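Ticket: pull-on denim, bundles failing shelf check
Site: Brirnalville returns room
Raised by: Getachew Tekleab
Assigned: Si-woo Bang
Priority: normal

09.20 GT
Elasticated denim from the Jekier return keeps coming back from shelf check as "too bulky at one end". 8 rejected so far. Fold card says waistband in the middle, doesn't work with this much gather. Also query on fading, both legs have a big pale patch. Fault or style? 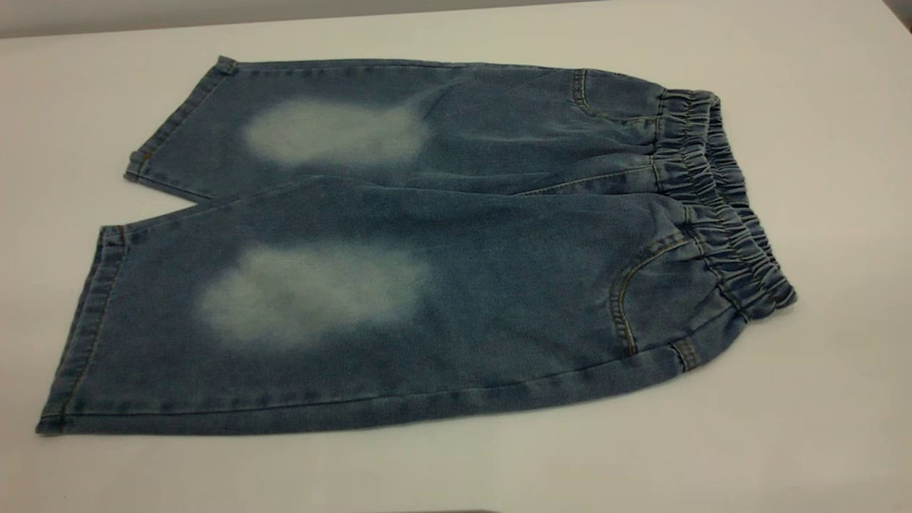

Laid flat, waistband right, pale patch on each leg.

09.45 SB
Patches line up leg to leg, soft edges. Looks like the wash to me, have asked Ibarra to confirm. Dont mark down as damaged yet.
For the bulk: legs together, smooth from waist to hem, then fold. Keep elastic at one end, don't tuck it under. What size tray are you on?

10.10 GT
Cudcombe trays, the 20 litre. Tried your way, see below. Neater but still creases where it bends.

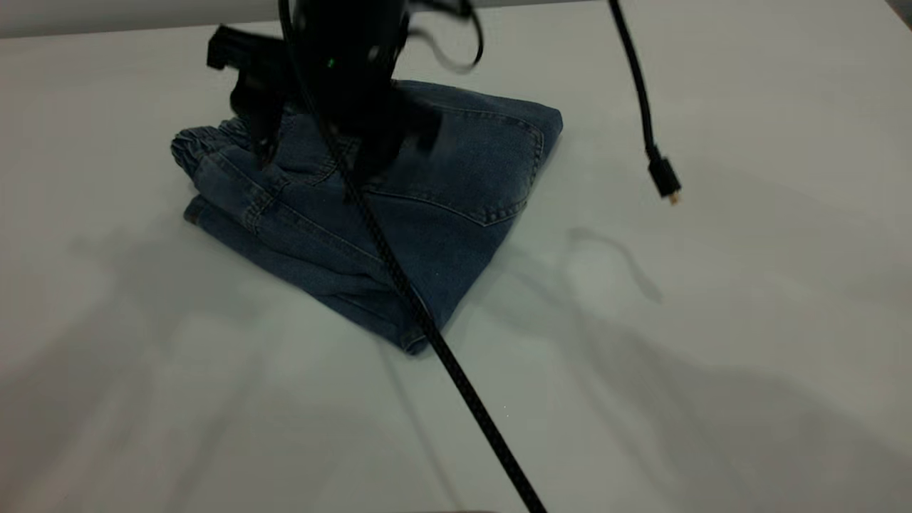 Folded, gathered waistband at left end.

10.30 SB
Creases fine, shelf check only cares about height. Alternate waistbands left/right in the tray, max 4 per tray.

11.50 GT
Rechecked all 8, passed. Fold card still wrong, can someone reprint it

12.05 SB
Card with print room. Ibarra not replied re wash, leaving ticket open til they do.

Status: awaiting supplier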